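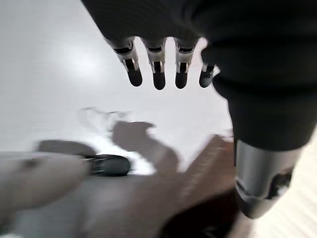
**Does signing a code of practice make a household robot safe to work beside?**

Only as far as somebody goes back and checks, and most codes leave the checking to the people who signed.

I've now read the Erngate code on domestic handling twice. It runs to 324 clauses, and a fair share of them open with "where practicable", which in my experience means never on a busy afternoon. These pictures are of the kind of work the code is meant to cover: laundry, cables, small stuff on pale surfaces. I've put the clauses I have trouble with beside them. Click through if you'd sooner just look.

## Reaching into machines

Section 4 says a hand shall not enter an appliance opening "unless the appliance is in a safe state". Fine. Who decides that? Dekine's commentary says the operator confirms it by eye. Bowen's says the controller should read it from the appliance, and most of the washers I've come across have nothing to read. A rule with two official readings is a suggestion. I'd settle for something dull, like the plug out of the wall and a tag on the cord.

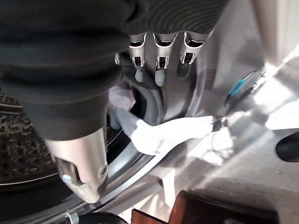
*Metal-jointed fingers at the mouth of a front-loading washer, with a sock-like item lying over the edge.*

The same section sets a limit of 400 operating hours before finger coverings are inspected. I asked at the July briefing where the figure came from and was told it was "carried over". From what, I still don't know. Soft fabric and hard hinges wear differently, and a single number for both looks like a number somebody liked.

## Two arms, one patch of floor

Section 7 covers shared reach. It asks for a written plan wherever two manipulators can get at the same spot, and I have no quarrel with that. My quarrel is with the template, which has a box for "obstacles" and no box for anything thin. Cables, drawstrings and loose thread are the things I'd want written down first. A cord that's nearly the colour of the floor is easy for a person to miss, and I see no grounds for assuming a machine does better until somebody shows me the test results. 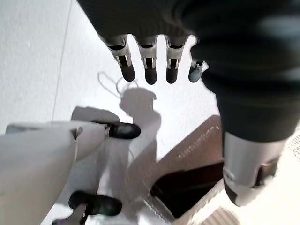 *A dark hand and a white arm, with a loop of thin white cable on the pale floor between them and a brown box close by.*

Drukis sells a training package on this section. It has 2000 slides' worth of reference material and a quiz at the end that you can retake until you pass – I did it in one sitting, with the radio on. I can't say I came away safer.

## Grip and covers

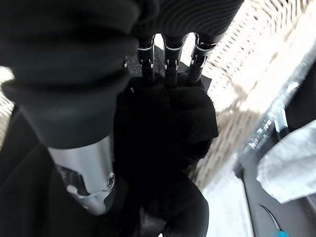 Nest Mathias

Dark cloth in a dark hand is a hard case for clause 1839 (the numbering skips, don't ask me why). It requires the held item to be "visually distinguishable from the end effector at all times". Black fabric on the big finger, black knit or fleece bunched under the other three, and the light all on the wicker to the right. Read strictly, any household that owns black socks is out of compliance.

So either the clause means something narrower, or it will be ignored, and I'd bet on ignored. My written comment asks for a contrast test with a stated lighting level, done with the clothes people wear. Comments went in on June 28, 2023. The reply was a form letter thanking me for my interest in the consultation.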